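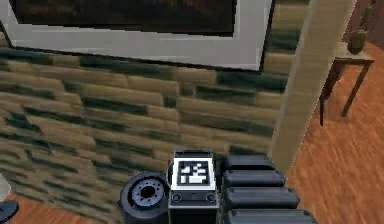
Prunden Street Reading Room Passes Its Goal With a Week to Spare

January 22, 2018 In Community News By Rosalie Aebischer

The Friends of the Prunden Street Reading Room raised $2,000 for new large-print books this month, and they did it with more than a week left before the drive was due to close. Anyone who has stood in line at the Atthorpe post office lately has probably been asked for a dollar or two by Orsolya Hajdu, who started the whole thing and who does not take a shrug for an answer (I gave twice, and I was glad to).

The idea goes back to last fall, when Orsolya's mother ran out of large-print mysteries. The reading room had one shelf of them, and she had been through it end to end, some of them more than once. "She started making up different endings to keep herself interested," Orsolya told me over a very good slice of poppy seed cake. "I thought, well, we can do better than that for her, and she can't be the only one."

She wasn't. A sign-up sheet left by the front desk filled up with names in a few days, along with requests for westerns, cookbooks, a life of Mozart and anything at all about trains. Ferenc Kovács, who keeps the desk on Saturdays, had to tape a second sheet to the bottom of the first.

The biggest single evening of the drive was the soup supper at Kiss Bakery, where 236 bowls went out the door before the pots were scraped clean. The bakery gave the bread, and the soup came from kitchens all over town – split pea, chicken and rice, and a beet soup that people were still talking about when I left. Coats were piled on every spare chair, and the windows steamed up so badly that the children drew a whole zoo on them.

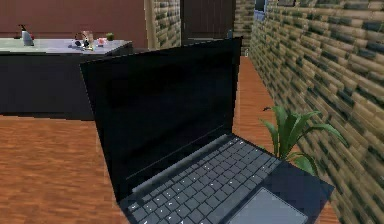 Donations also came in through the Friends' web page, which Yaa Darko set up over a weekend and has been looking after ever since. Several gifts arrived from people who grew up in Atthorpe and moved away years ago, and Yaa has been printing out the notes they sent along. One woman wrote that she learned to read at the low table by the radiator, and would somebody please tell her if it is still there. It is, and it still wobbles.

The money will pay for nearly 40 books to begin with, plus two reading lamps with bright, bendable necks for the chairs near the back. Tshepo Mokoena is putting the order together from the sign-up sheets and hopes to have the first boxes unpacked by early spring. He asks that you be a little patient if your favorite author isn't in the first batch, and says the train books are definitely coming.

The drive stays open through the end of January, and whatever comes in from now on will go toward audiobooks, which quite a few people asked for as well. You can drop cash or a check in the blue tin at the front desk, or hand it to Orsolya if you see her, and you most likely will. Large-print books that are still in good shape are welcome too – please bring them in during regular hours and don't leave them on the step, as we have had a good deal of snow.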